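News > Community > Sustitar

Sustitar opens its sorting room to families for a second season

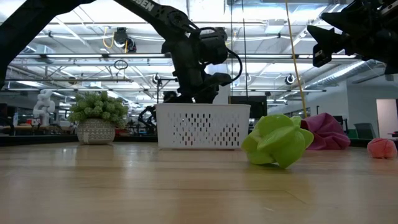
The basket is what people should look at before they buy anything else, according to Alistair Dow. He told the visitors on Sunday that he has seen many homes where the boxes are too deep, and the small things go to the bottom and are forgotten until the family moves house. A low basket with holes in the side is enough for most children, he said, and it can be washed in the bath.

The sorting room of Sustitar, on the upper floor of the Menzies building, was opened again on February 23, 2020, after a winter pause. It is a place where families can bring small household things and toys, put them in order on a table, and decide what they want to keep at home. What they don't want to keep can be left for exchange. The entrance is free, and one visit takes as long as the family needs.

The first season finished in October. In that time the room received 213 families, and over 3000 objects changed their owner. The largest group was soft toys and balls. The second was kitchen plastic, mostly covers without a box.

The method of the room is simple. The family puts a basket in the middle of the table and lays the things around it. In the basket go only the things which were used in the last month. The rest stays on the table, and the family talks about each thing for a short time. Cloth goes to one side, because it must be washed before exchange. Hard plastic toys can go directly to the shelf if they are clean. Decorations, such as artificial plants, are the most difficult, Dow said, as everybody in the family has a different opinion about them.

On Sunday the discussion about decorations was quite long at two of the tables. One father wanted to give away all the artificial succulents from the bathroom, and his daughters were against it. Finally the plants went home again, but a bag of old scarves was left.

For this season Sustitar has bought 400 new baskets, with support from the household shop Ener. Each family may take one home after the visit and bring it back within two months. Last year the baskets were of different sizes, and visitors complained that they could not be put one into another on the shelf. The new ones are all of the same model.

There are also some changes in the room itself. The exchange shelf stands now next to the door, so that people who come only to look don't have to pass between the tables. The washing corner has moved to the ground floor, where the water pressure is better. Heavy things like lamps and kitchen machines are still not accepted, and the same is valid for books, which can be given to the Calum reading room on the other side of the yard.

Parents asked on Sunday if children can come without an adult. For the moment this is not possible, but Sustitar is preparing an afternoon for schoolchildren, where they would learn to sort a drawer or a school bag. The program will be put on the door of the room when it is ready.

The sorting room is open every Sunday from 10 in the morning until 4 in the afternoon. Registration is necessary only for groups. Visitors are asked to bring their own bags and to write their name on each bag before they come upstairs. Toys with batteries can be brought, but the batteries should be taken out at home.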